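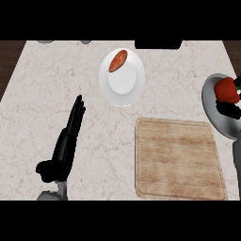 A white oval plate on a marble worktop.

The quiet return of the stone worktop

Panagiotis Tsakiris keeps his offcuts in racks along the back wall of the yard at Stuncombe, sorted by thickness and then by colour. Most are too small for a kitchen. They go to people who want a shelf for a bathroom, a hearth, or a slab for rolling pastry, and he sells them by the piece in the hour before the yard closes.

He has been cutting stone since he left school. For a long stretch of that time he cut very little marble. Customers wanted granite, and after granite they wanted engineered stone, which came in even colours and did not mark. Marble was what their grandparents had in the larder. Last year the yard fitted 70 kitchens, and for the first time since he took over the business more of them were marble than anything else.

"They come in with their minds made up," he says. "My job is to tell them what it does, and then they can still have it if they want."

What it does is stain and etch. The two are often confused. A stain is colour that has soaked into the stone, from oil, coffee, red wine or a wet tea bag. An etch is damage to the surface itself. Marble is mostly calcium carbonate, and acid eats into it. Lemon juice, vinegar, tomato and a good many bathroom sprays will leave a dull patch where the polish used to be. Sealing slows down stains. It does very little about etching, and Tsakiris says that is the most common complaint he hears from people who bought elsewhere and were told otherwise.

The finish makes a difference. A polished top looks sharp on the day it goes in and shows every mark afterwards. A honed top, which is rubbed down to a matt surface, starts out dull and so hides new dull patches better. He fits honed in most family kitchens. It does take up oil a little faster, so it needs sealing more often, and he tells customers to test it with a spoonful of water. If the stone goes dark underneath after a few minutes, it is time to seal it again.

Evanthia Kyriakidis had hers fitted in August, in a terraced house she was doing up room by room. She bakes for two cafés and wanted a cool surface for laminating dough. The old laminate top had lifted around the sink and she had put up with it for years. Her new one is 30 mm thick, pale, with a grey vein that runs off at an angle behind the kettle.

She chose it from a whole slab standing upright in the yard, and recommends that anyone spending the money does the same. A sample the size of a bathroom tile says nothing about where the veins will go. In her case the join falls to the left of the hob, and she and Tsakiris spent most of a morning moving paper templates about so that the pattern would carry across it.

The kitchen now has a ring from a jar of pickled lemons and a row of small pale marks by the chopping board. The ring annoyed her for a month. She tried a polishing powder on it, made a shiny patch in the middle of a honed surface, and had to rub that back with a fine pad. She has left the others alone.

Cost is harder to pin down than most buyers expect. The stone is only part of the bill. Her top came to £707 for the fitting and cut-outs, with the slab charged on top. Undermounted sinks add polishing work to the inner edge, and upstairs flats may need extra hands for the lift. Floors rarely cause trouble, but base units do, and an older set should be checked for level and packed out before the template is made. Tsakiris has turned up to fit a top and gone home again with it still on the van.

Daily care is dull. Wipe spills when they happen. Use warm water with a drop of washing-up liquid, rinse, and dry with a cloth. Keep a board out for citrus. Hot pans should go on a trivet, as sudden heat can crack the stone near a cut-out, where it is thinnest. For an oil stain, mix bicarbonate of soda and water to a thick paste, spread it over the mark, cover it with cling film and leave it for a day. It may need doing twice.

Offcuts at the Stuncombe yard start at £59. The pastry slabs usually go first, and the edges can be rounded while you wait.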